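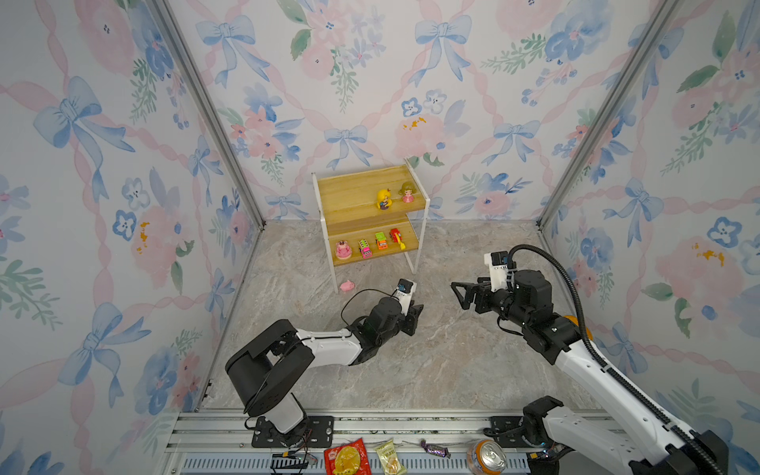 Good morning, everybody, and thank you for coming in before the coffee has had a chance to work. I want to spend our time on the part of robot learning that rarely gets a slide of its own, and that's the long, patient business of collecting examples. At Mallora we have been building a set of tidying demonstrations for a two-armed station, and the model gets most of the attention while the days go into the collecting. (Leave the slide up. Give people a minute with it.) Take the little pink pig lying on its side on the floor, in front of the shelf. A person would pick that up without a thought, and yet it asks a good deal of a two-fingered gripper: which arm goes, where to pinch, whether to stand the pig up before lifting or sort that out on the way to the shelf. Every one of those choices ends up in the recording, and the model will learn whatever habits our operators have.

Let me tell you how a session goes. An operator sits down, reads a short task line, and does the task by hand through the leader arms. Then the objects get moved and the next one starts. We ask for 40 examples in a sitting and then a proper break, and I do mean proper, away from the station, with a snack if you like. When we let people run longer than that, the motions got quick and a bit careless, and we ended up throwing out the tail of the day.

(Slow down here, this is the part people write down.)

At the end of January we had 3,708 recorded examples. We went back through every one of them and kept 1,119. I know that sounds painful, and it was! Some were plain failures, which are easy to spot. The harder ones were successes with a long pause in the middle, where the operator was thinking, and the arms just hung there. A model trained on those learns to hang there too, and you can stand beside it for quite a while wondering if the cable has come out.

A word about backgrounds. Our team in Bastdale likes to change the walls often, and some of the papers are very busy, with flowers and ribbons and all sorts. I was doubtful at first — I thought we were making our own lives difficult — but a policy that has only ever seen plain gray walls gets rattled the first time somebody hangs up a coat. The Plunitz group wants us to change the lighting as much as we change the paper, and I think they're right, so that's on the list for spring.

(If time is short, skip to Owino.)

Owino is the small labeling tool we wrote for the review step. It shows you all the camera views side by side, and you mark the start, the grasp, the release and the end. A new reviewer can get through 300 clips in a day once they're comfortable with the keys. Please don't ask for more than that, your reviewers are people and they have eyes.

I'll stop there and take questions. The sign-up sheet for the afternoon station visit is by the door, and we start at 2:30.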